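Home | Laundry | Kitchen | Garden | Ask me

How to wash a wool jumper without shrinking it

I've ruined more jumpers than I like to admit, including a lovely thick Grolton one that came out the size of a tea towel. So these days I'm fussy! Wool shrinks when it gets hot and bashed about, and most of what follows is just avoiding both.

First, check the label. If there's a little hand in the tub, it's hand wash only, and I'd stick to that unless your machine has a proper hand wash setting. Turn the jumper inside out, do up any buttons, and pop it in a net bag if you've got one (an old pillowcase with a knot in it works just as well).
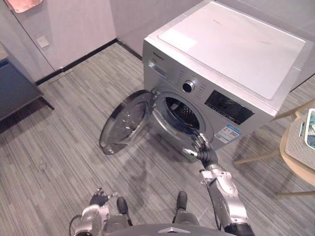

Pick the wool programme, cold or 30 at most, and keep the spin low. I use a wool liquid, never ordinary powder, and I leave out the softener completely. Don't stuff the drum either. Two jumpers is plenty for me, three if they're thin.

Doing it by hand? Fill a bowl with cool water, add 40 ml of wool liquid and push the jumper gently under. Leave it for ten minutes, then rinse until the water runs clear. No rubbing, no wringing, however tempting it is!

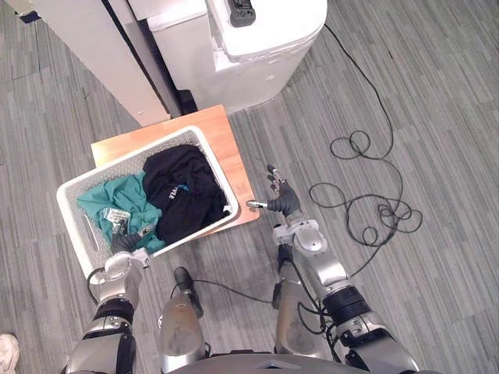
Next comes the drying, and please don't hang it up. Wet wool is heavy and you'll end up with sleeves down to your knees. Lay it on a big towel, roll the whole lot up like a Swiss roll and press down hard, then unroll it and move the jumper to a dry towel. Pull it gently back into shape while it's damp – I measure mine before washing if it's one I really love – and turn it over the next morning. Keep it away from radiators.

Bobbles can wait until it's fully dry.

Contact: Wundbridge Home Notes | © Wundbridge | Back to top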